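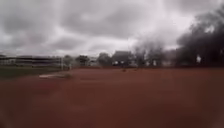 **2026-10-05 户外感知 / 地平线与可行驶区域**

今天只查 Brunby 感知栈里的地平线估计模块,控制侧没动。上周改完滚转补偿,Prevstead 回放集上的俯仰残差变小,但户外序列仍有跳变。取 1263 帧跑离线,输出异常 334 帧,大部分集中在前景模糊较重的片段。像这种红褐色地面占满下半幅、近处糊成一片的画面,梯度法在近处几乎拿不到可用角点,有效约束全落在远处树线与地面的交界上;右侧深色树冠又伸得很高,直线拟合一旦把树冠外缘当成候选,横滚角就被带偏。

处理:

- 候选边缘先过语义掩码,只保留“地面—非地面”交界,天空与树冠的边界不再进入 RANSAC。
- 模糊度按行分块计算,低于阈值的块降权,不丢弃。
- 交界左侧有一块偏白的区域,可能是积水,也可能是浅色土。分割网络在这里给出的类别不稳定,暂标 unknown,规划层按高代价处理,不按障碍处理。
- 右侧偏中、地平线下方的深色小块保留为独立目标,面积太小,不参与拟合。

改完重跑,异常降到 32 帧。剩下的逐帧看过,多数是看台类大结构进入视野后的误检:顶棚的长弧线在局部窗口里接近直线,响应比跑道远端边缘强。 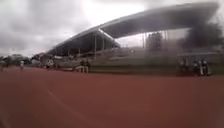

图2 看台顶棚弧线与跑道远端边缘;右侧有深灰色烟

这类帧的难点和前面不同。跑道远端边缘本身很直,可用;左下那条浅色分道线是斜的,对比度低,不能拿来当水平参考,只适合做地面平面的弱约束。烟遮住顶棚右端一部分,语义掩码在烟的边界上会碎,碎块又生成短边缘。草地上几个人轮廓发糊,检测框置信度偏低,先把人员类的召回阈值下调,误报交给跟踪层滤掉。

参数记录:滑窗取 9 帧,中值滤波放在 RANSAC 之后。试过放在前面,跳变会被抹成缓慢漂移,对 Hedegaard 控制器更难处理,已回退。

未解决:

1. 弧线剔除目前靠曲率阈值,窗口一小就失效。考虑改成全幅长弧拟合后再剔除,耗时未测。
2. 烟没有单独类别,现在有时归天空,有时归建筑。规划层需要知道哪些区域是“看不见”,接口里还没有这个字段。
3. Grulthorpe 标注工具导出的掩码在图像边缘少一列像素,左侧边上的人会漏标。脚本里先补齐,工具本身的修复排到 11 月。

配置已提交到 horizon 分支,主干未合。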